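Steps, sleep and a rather bossy wristband

I've been wearing the Jisunora band since March, when our employee health scheme switched over from the old points card, and several of you have asked me how I'm getting on with it. Mostly well! I signed up because it was free and because Alasdair Moncrieff kept going on about his resting heart rate in meetings (sorry, Alasdair, but you did).

The way it works is that Gwynne, who run the scheme, lend you the band and you agree to wear it for at least 2 weeks out of every month. You get credits for moving about, and the credits come off your gym membership or go towards an eye test. There's no penalty if you fall short, you just don't earn anything that month. I missed out in my first month by leaving the thing on the bathroom shelf, which was entirely my own fault.

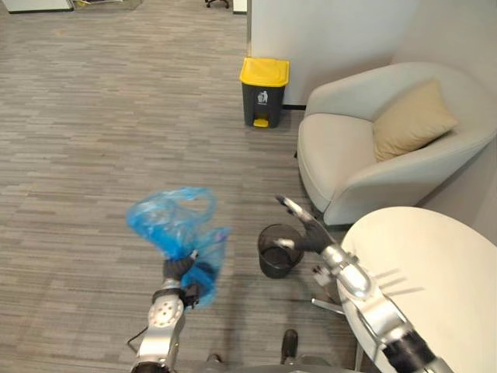

The part I was most nervous about was the data. I read the whole privacy notice, all of it, with a cup of tea, and the bit that matters is near the end. Gwynne see your credits and nothing else. Your sleep, your pulse and where you've been walking stay in the Punen app on your own phone, unless you tick the box to share them. I haven't ticked it. You can still earn the full credits without, whatever the pop-up seems to be hinting at, and the pop-up does come back every time the app updates, so watch your thumbs.

As for the band itself, it's light and I forget I've got it on. The strap is a bit sweaty in warm weather and I've swapped mine for a cloth one. The battery does me some 3 days, less if you leave the screen set to wake when you lift your arm. Sleep tracking I'm less sure of. It told me I'd had a lovely deep night when I'd been up with a coughing child, and I've stopped looking at that page in the mornings because it only makes me cross.

The step target starts at 2000 a day and creeps up if you keep beating it. I found it crept up too fast, and you can freeze it under Goals, then Pace. My other moan is the buzzing. It nudges you if you've been sitting down for a while, and it does it on trains, in the cinema and once halfway through my dental check-up. Quiet hours will stop it, but you have to set them separately for each day of the week (why?!). 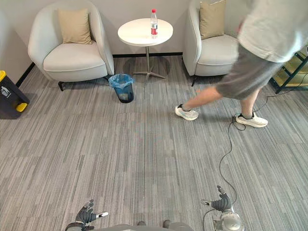 If you want to join

Sign-up is through the Stistus page on the staff site, under Benefits. You'll need your payroll number and a phone that can run the Punen app, and mine is pretty elderly and copes fine. The small strap runs very small, so go up a size if you're in between. If you get stuck on pairing, switch Bluetooth off and on again before you ring the helpline, because they'll only ask you to do that first anyway.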